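Soup for one, and other things I learned in Skestville

I moved out to Skestville for work in August and spent most of the first winter eating toast. So this post is about cooking for one person, which I used to be terrible at and am now only sort of bad at! 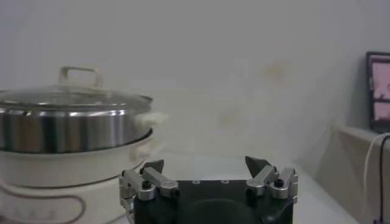 Buying less than you think

My first mistake was shopping like I still lived with three roommates. I'd come home with a giant cabbage, a family pack of chicken thighs and a bag of carrots that could feed a horse, and then I'd eat out twice that week because I was tired (and because the noodle place on Notton Street is right by my bus stop). The cabbage would sit there judging me.

Now I buy two vegetables at a time. That's the whole system. When they're gone I buy two more. Last week it was bok choy and sweet potatoes, this week it's green beans and a really ugly squash I got for 984 pennies – yes, I paid in change, I'd been meaning to empty that jar for years and the guy at the stand was very patient with me.

The broth thing

My friend So-yul Kong got me into making broth on Sunday-type evenings, when you're home anyway and the laundry's going. Onion ends, mushroom stems, a bit of ginger, whatever's hanging around in the freezer bag. I let it go for nearly 2 hours and pour it into old jam jars. After that dinner is maybe 15 minutes: broth, noodles, an egg, something green on top. If I've got dumplings I steam those too and then I feel extremely fancy.

She puts dried anchovies in hers. I tried it and liked it a lot, but my whole apartment smelled like a pier until the next morning, so I save that for when I can open the windows.

Rice, again

I still can't make a small amount of rice taste right on the stove. One cup comes out gluey on the bottom and crunchy on top. I make a bigger batch and freeze it flat in bags, and it's fine for fried rice and okay for everything else. Panya Siriwan from my old job swears by rinsing it five times. I make it to three and get bored.

What I haven't figured out

Bread, mostly. Half a loaf always goes stale on me, and freezing it means chipping slices apart with a butter knife at seven in the morning. Also cilantro! Why is the bunch always that big? I've tried the jar of water, the damp paper towel, the freezer... it turns to slime every time. If you've got a trick for either one, leave it in the comments and I'll try it next week.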